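stand to the LEFT of the screen this time, mic cable is short

**Open**

- Hi, thanks for having me back in Drukbridge. Skip the bio, it's in the program
- Ask: who has shopped secondhand this month? hands. who has *donated* this month? hands. (usually way more for the second, wait for it)
- So this is about the gap between those two. What a small town thrift store does with everything nobody buys

**Where we started**

Holtum shop, old shoe store on the corner, two windows. Opened in February, which was dumb, no parking because of the snow piles. Took everything people brought. Everything. Ski boots, one at a time.

By summer the back room was full to the ceiling and the front looked the same as the day we opened. Same coats. Customers noticed before we did. A lady told me "I come for what's new and you have nothing new." Pause here, let them laugh, then say she was right.

**The count**

We shut for 3 days and counted. Painful. Do the numbers slow:

- 2,051 pieces of clothing in the building
- 700 on the floor
- 500 of those had been hanging there since opening

Don't rush past the 500. That's the talk really. We were paying rent to store stuff our neighbors had already decided they didn't want.

**Sorting**

OK so what changed. First thing was the table. Before, bags got opened wherever there was floor. Now every bag gets emptied onto one table and each piece gets picked up once and a choice gets made. Rack, bin, or out. No "maybe" pile, we had a maybe pile and it ate the hallway.

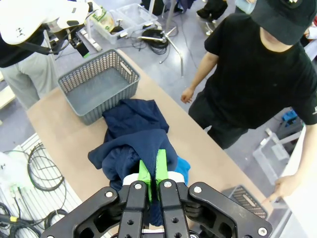

*Navy top in a heap, bit of bright blue next to it*

Things to check, say these fast, it's on the handout:

- cuffs and collar first, they go before anything else
- zipper all the way up AND all the way down
- smell it. yes really
- hold it up to the window for holes
- pockets!! (tell the house keys story if time, skip if behind)

Dark colors: look twice. Deodorant marks and fading hide under store lights and then the customer gets it home and is mad at you. We moved the table by the window just for this.

**Colored tags**

Each piece gets a tag color for the month it went out. Four weeks full price, two weeks half, then it leaves the floor. No exceptions, even for the nice wool coat you personally love. (I bought the coat.)

Got the tag idea from the Galero store, they've done it for years, give them credit here

**Where the rest goes**

- Panagiotou takes wearable leftovers by the bale, picks up from the alley. Read the contract. We didnt, and the first pickup got refused for wet bags
- Stained cotton gets cut for rags, the garage next door buys them
- Winter coats in good shape go to the school in the fall, hold those back
- Some of it is trash. Say it plainly. People get upset at this part, let them, take the question now if a hand goes up

**What I'd do over**

- Put donation hours on the door from the start. Ours are mornings only now
- Say no at the door, politely, have a printed list so its the list saying no and not you
- Count every season instead of when it hurts

**Questions**

will get asked about pricing, don't get stuck there, point to handout page two

will get asked about kids clothes: seperate rack, by size, half the price, goes fast

leave the last few handouts by the coffee. give back the clicker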